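Review: the Akbulut kitchen rehearsal package, after a winter of use at Harnell

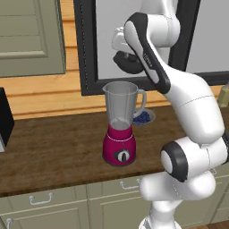

Clem Prendergast thinks I should begin with the jobs, as that's what everyone on the early shift asked about first, and that a review which starts with the software will lose the people who have to work next to the arm. Fair enough, so the jobs come first.

There were three of us on smoothie and breakfast prep at Harnell before the package arrived and there are three of us now. What has changed is the order of the day. I used to spend the first part of the morning on fruit and blenders. Now I spend a good part of it at a desk, setting up tasks in the simulated kitchen and watching the arm try them before anything is sent to the real one downstairs.

The package is sold by Akbulut for canteens and small production kitchens. You get a set of model kitchens, a stock of everyday items such as a blender and a bowl of blueberries, and a task editor. We paid 2757 pounds for the licence, plus 969 a year for support. The arm itself is a separate purchase and I'm not reviewing it.

Setting up a task is easy enough once you have done a few. You choose the worktop, put the items where you want them and write the steps in short lines. You can then have it run 100 attempts overnight with the items shifted slightly each time, and in the morning there's a list of the failures with a replay of each. The replays are the best part of the whole thing. Gebhard, who had never used anything like it, was finding his own mistakes within a week.

The weak points are these. Soft fruit behaves far too well on screen. Berries that pour nicely in the model get squashed or stick together in our kitchen, and we still have to adjust those steps by hand. Jar lids are poor too. The item library is thin, and adding your own blender means measuring it and filling in a long form. The manual covers this in half a page.

Support is slow. We sent in a question in July and got a usable answer after the second reminder.

As for the work, I miss some of it. The desk part is quiet and you sit down more, which my knees like, but we talk less than we did over the chopping boards. Clem asked for the desk hours to be shared out evenly and put on the rota, and that has helped. Our pay grade was not looked at when the new duties came in. It should have been, and I would tell any other kitchen to settle that before signing.

Worth having if you already own an arm and change your menu often. If your menu stays the same all year I would save the money. Busside, our other site, has decided to wait for the next version.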